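Slide 4 -- why people stop using the warranty card. Don't read the slide!! Just tell the Matubbar story, short version.

We sent 543 cards out with the spring covers. 12 came back. Devendra Sandhu thought the mail room lost them. Nope. Print was too small, and we asked for a serial number folks had already thrown out with the box.
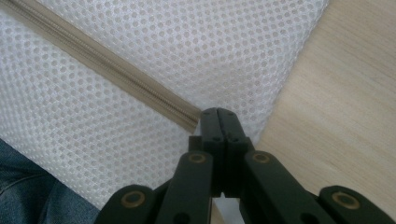 So, new card. 3 questions, big type, stamp already on it. Cidholm said no to the stamp, then yes in April. Pause here, let them laugh.

Result: 144 back form the same size mailing. Say the number twice.

Then on to Trutine and the phone line -- skip if we're past 2:40. Ask who in the room has ever mailed one in. Wait for hands.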